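Put the Big Print on the Front Page

My library finally did it. For years, if you wanted the monthly events sheet in large print, you asked at the desk, and someone went to the back office, and after a while you were handed a photocopy of a photocopy, grey on grey, stapled at the wrong corner. Since January the large print sheet has been the sheet. There is one version, it is in good black type, and everybody takes it. I am delighted!

I have had low vision for most of my adult life and I have collected a great many special versions of things. The special menu at the Kulau café, which was two seasons old and still offered soup they had stopped making. The special timetable from Mekero buses, which came by post if you rang before noon. I was grateful for all of them, and I used them, but each one meant asking, and some mornings you just don't feel like asking.

What I love about the new sheet is how ordinary it is. The woman ahead of me in the queue last month was reading it at arm's length without her glasses and plainly enjoying herself. A small boy was reading it aloud to his gran. The print had been made for people like me and here it was being used by the whole room (well, the whole queue).

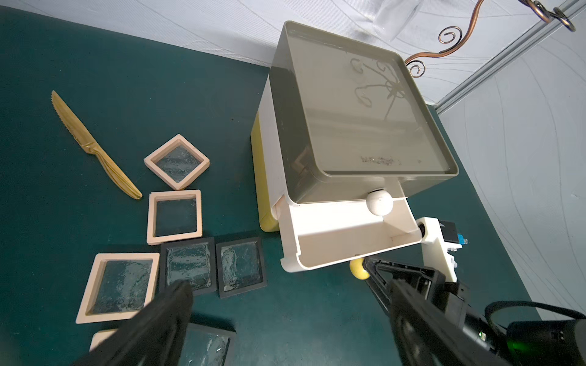
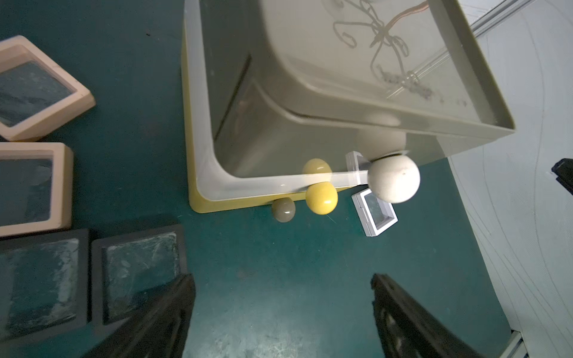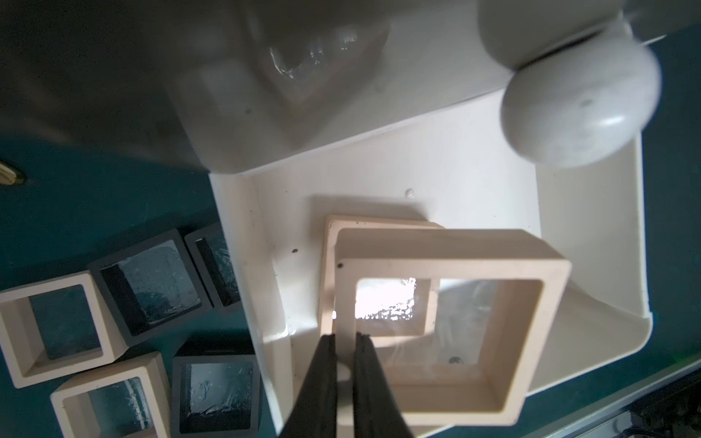
Page last changed: March

The usual objection is money, and I do take it seriously. Our sheet has gone from 2 sides of paper to four, and the library prints 237 copies a month. But they used to run off 34 large print copies separately, on the slow machine, with somebody standing over it, and that job has gone completely. Someone also had to keep both versions matching, and they often didn't match. I once turned up to a poetry evening a full week late because the big sheet had the old date on it.

The other objection is looks. I was told at a public meeting that large type is ugly, and I'd invite anyone who thinks so to pick up the programme from the Leinonen Hall. It's gorgeous! Wide margins, short lines, one clear typeface, and the seat prices where you can find them. Whoever laid it out had obviously thought about a person holding it in dim light before a concert, and that's all of us once the doors open.

So I would like to see the same thing tried in more places, and soon. The Astia surgery could start with its appointment letters. I have 49 of them in a drawer, every one in tiny pale blue type, and every one with the phone number in the faintest corner of the page. The receptionists are lovely and will always read a letter out to me, but it's my letter, and I'd like to read it first, at home, with a cup of tea.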